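Barnmont workshop agrees on house rules for hand-held grippers

December 28, 2022

Share 41 | Comments 2 | Print | E-mail this story

The people at the Barnmont workshop have been picking things up with hand-held grippers for a good long while now, and anyone who has stopped by for a visit knows how cheerfully they will talk about it. What they didn't have until this month was a set of rules everyone had agreed to, and so it is a pleasure to report that the new guide, two pages long and written in plain words, is finally up on the wall by the door.

The guide grew out of talks that began in June with Alleo and Vondska, two small firms that share the workshop and, as it happened, had each been doing things a little differently. One team started a recording with the fingers open, the other with them closed, and when the sessions were put side by side, some 167 of them had to be sorted again by hand (not anyone's favorite afternoon!).
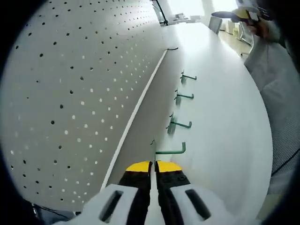 Gripper work at the green hooks, with a second gripper in use at right.

Under the new rules, every session begins with the fingers open and a slow approach, and the person holding the gripper keeps the free hand well back from the tips. Cables are to be checked before anybody starts and kept clear of the work. When more than one gripper is in use at the same board, the two people agree out loud who goes first, and if the tools touch, both stop and the take is marked. A spoiled take is kept and labeled, never quietly thrown away, which caused a fair bit of friendly debate before everyone came around.

Sfeir, which uses the recordings to teach its robot arms, has asked for a further section on cleaning the fingertips and on when worn ones should be replaced. A draft is being passed around now, and the workshop would be glad to hear from others who do this kind of work. Copies of the guide are free at the front desk.

Get our local news by e-mail. Sign up for the newsletter.

This site uses cookies. Accept | Learn more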